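February 2, 2025

Up at six. Frost on the inside of the kitchen window again, so I put the towel back along the sill. Finished the last of the oatmeal and wrote oats on the list.

Spent the morning on the seed order. Vernon Lapointe wants to split a bulk pack of onion sets with me, 400 of them, which is more than either of us has room for. I said yes to half and will give the extras to Ieva. Beans can wait until April. I crossed out the corn. It took up two beds last year and the raccoons got most of it.

The allotment waiting list at Plotau is down to 42 names. Zoriana Prokopenko called to say the water will be off until the pipe by the lower gate is fixed, and that the rent goes up to $70. I paid it over the phone while I had her.
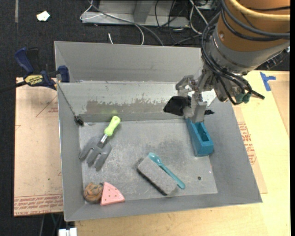
Garden fork, teal spoon and the rest, in the gray bin.

After lunch I walked to Hnatiuk for twine and a new file. They had the file but no twine. Sharpened the hoe and both pairs of pruners at the back step until my hands got too cold, then came in and oiled the handles on newspaper by the stove. The long hoe has a crack starting near the head. I taped it for now. I should ask Gerardo if he still has that ash handle he offered me in the fall.

Knee was bad on the stairs, fine on the flat. Walked some 20 minutes more after the store to keep it loose.

Soup for supper, the squash one, with too much pepper. Evaristo Gatti wrote back about the pear grafts. He will cut the wood next week if the weather stays cold and mail it in damp paper. Need to clear a shelf in the refrigerator before it gets here.

Read two chapters and went up at nine thirty.

Recent entries
Storing the squash
Vernon's fence
A letter from Evaristo
Leaf mold, second year

Last updated: the same evening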